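Farkesness cell

The Farkesness cell is a two-armed robotic workstation for handling cloth, set up by the small automation firm Leritz in a converted unit at Farkesness. It is best known, in so far as it is known at all, for its maintenance routine, which was written up by its first keeper, Graham Ellwood, and has since been copied by other workshops with mixed results. Supporters describe the routine as the reason the cell has kept running. Others have pointed out that no comparable cell has been run without it, so the claim has never been put to a test.

Background

Leritz built the cell to fold, turn and hang light household fabrics, mainly curtain lengths and tablecloths. Its early publicity spoke of a machine that would work through the night without an attendant. The cell has never done this for any length of time. Ellwood's notes record that an operator was present for every shift in the first year, and that the word "unattended" was dropped from the firm's leaflets the following January without comment.

The work was paid for in part by Haworth, a textile finisher, which wanted a way of moving printed cloth between tables without marking it. Haworth's interest cooled after the first trials. Accounts differ as to why. Leritz has said that the finisher changed its plans, while Efraín Huamán, who ran the trials on the finisher's side, later wrote that a person with a trolley had done the same job in less time and had not needed recalibrating.

Layout

The arms are mounted on a shared frame and face a common working area. Each ends in a two-fingered gripper, and each carries a small camera near the wrist so that the control software can see what the fingers are about to close on. Cables for the cameras run back along the arms. Slack has to be left at each joint, and the management of this slack takes up more of the maintenance manual than the motors do.

The fingers are treated as consumable parts. The first set was smooth and let thin cotton slide out when the arms pulled in opposite directions. The replacements have a rougher surface, which holds better but collects lint. Leritz describes the change as an improvement in grip. Ellwood described it as swapping a fault that could be seen at once for one that built up over a fortnight, and on the evidence of his own log he seems to have had the better of the argument.

Setting up

Setting up the cell from cold takes most of a morning. The usual order is as follows.

The frame is checked for level first. The floor at Farkesness slopes towards the loading door, and packing pieces under the feet work loose.

Each arm is then moved by hand through its full reach with the power off. The person doing this is feeling for stiffness and watching the cables. A loop that hangs clear at rest may be pulled tight when the elbow is straight, and one that is long enough at full reach may swing into the other arm on the way back. Tia Bellamy, who took over the cell from Ellwood, advises tying the cable only after the hardest move in the day's programme has been tried slowly, since the standard tie points in the manual were chosen for a different set of moves.

The cameras are lined up next. A printed board is held in front of each one and the software works out where the camera sits in relation to the fingers. The software gives a score at the end. A good score has often been taken as proof that the camera is correctly placed, though it shows only that the readings agree with each other. In one well-known case the bracket on the left arm had been fitted a notch out, the score was excellent, and the gripper closed on air for two days.

Last comes the cloth test. A piece of fabric is picked up by one gripper, passed to the other, held between them and let go. The manual asks for 10 clean passes in a row. Mervyn Kershaw, a maintenance engineer who has written critically about the cell, regards the number as arbitrary and has asked several times where it came from. No answer has been published.

Choice of test cloth

The manual calls for plain white cotton, which is cheap and easy for the cameras to tell apart from the black parts of the machine. Kershaw's main objection is that hardly anything the cell handles in use is plain or white. Cloth with a large, bright print confuses the software in several ways: an edge within the pattern may be read as the edge of the material, and a fold can disappear against the shapes around it. Thin cloth adds a further difficulty when there is strong light behind it, as the colours change from one part of the same piece to another. 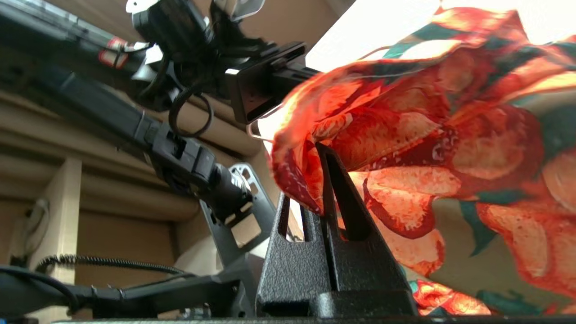
Bellamy now runs the test twice, once with the plain cotton and once with whatever awkward piece is to hand. She has reported that the second run finds faults the first does not, chiefly in camera position and in the force with which the fingers close. Leritz has not adopted the change. Its stated view is that a test should use the same material every time so that results can be compared, which is a fair point as far as it goes, but leaves open what is being compared and whether anyone needs to know it.

Routine care

Fingers are brushed after each shift with a stiff nylon brush and wiped with a dry cloth. Solvents are forbidden by the manual. Ellwood used them anyway for some months and recorded no harm, although he kept no record of the fingers he threw away.

Screws on the camera brackets are checked weekly. Paint marks across the screw heads show whether one has turned. This is widely agreed to be the most useful thing in the manual, and it costs almost nothing.

Joint covers are removed every 14 weeks and the joints inspected for fluff. The interval is said to be based on experience. Fadi Khasawneh, who looked after a similar pair of arms at Imside, found the joints clean on every inspection and eventually gave the practice up. He reported no failures that he could trace to the decision. Imside handled heavier cloth which shed less, so his results may not carry over.

Common faults

The commonest fault by far is a camera dropping out in the middle of a move. It is almost always the cable or its plug. The manual directs the reader to restart the software, which clears the message and tends to make the true cause harder to find.

Dropped cloth is the next most common. Lint on the fingers is the first thing to check, then the closing force, then the camera position. Raising the force is the quickest cure and the one most often chosen. It also wears the fingers, leaves marks on fine fabric and hides a camera that has shifted.

Snagging is less frequent but takes longer to put right. A hem or loose thread catches on a finger, a bracket or a joint, and the arm stops when it senses the extra load. The cloth should be freed by hand with the power off. Backing the arm out under power has torn cloth on several occasions and on one occasion bent a bracket.

Claims and criticism

Leritz has stated that the cell completed 162 shifts without a major fault. The figure appears in most short accounts of the machine. The firm's definition of a major fault is one that needs a part from outside the building, and the cell has always been kept with a full cupboard of spares. Kershaw, going through the same log, counted any stoppage longer than a tea break and arrived at a far less flattering picture. Neither count was made by anyone without a stake in the matter.

It has also been said that the routine can be learnt in a day. Bellamy puts it at about 2 weeks for someone already used to machinery, most of it spent learning how the cables ought to hang.

Present use

As of 13 Jul 2025 the cell was still at Farkesness and in use on most working days, with an operator present. A second cell, announced by Leritz when the first was opened, has not been built.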